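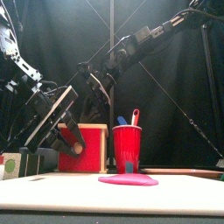

Prakthorpe, June

I've wanted to get into the Bjarnason workshop ever since a friend went in 2018 and wouldn't shut up about it, so when they put up a sign-up sheet for their Saturday open day I was on it in minutes. Two hours on the train, one terrible coffee, and there I was at the door with a sticker on my jacket!

The part I came for was the two-arm cell they call Golum, and mostly how they keep it running. The tech on duty was happy to talk maintenance all morning, bless her. Every day starts with the same round: both arms go to their home pose, she wiggles each joint by hand to feel for play, then she works along the cables looking for rubbed spots near the wrists. Cables are what die first, she told us. The motors mostly behave.

Then come the fingertips. The pads wear smooth (I got to hold a dead one, it felt like an old pencil eraser) and they swap them after 200 hours, sooner if things start slipping. Five minutes a side if the screws cooperate -- and somebody before her used thread glue on one set, so they didn't.
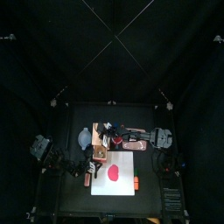
She also keeps a paper logbook, which made me very happy. The last entry was number 182, a loose bracket on the left arm, fixed before lunch. Every bolt she tightens gets a stripe of paint pen across the head, and if the stripe doesn't line up the next morning, it has moved. I'm stealing that for my bike.

After any repair they run the arms slowly with a hand on the stop button, and only then go back to full speed. The spare parts come from Griven and took over a month last time, so there's a drawer of fingers and pads they guard pretty fiercely.

I skipped the talk upstairs and went back for a second look -- no regrets. Bring a sandwich if you go, the snack table was down to crackers by noon.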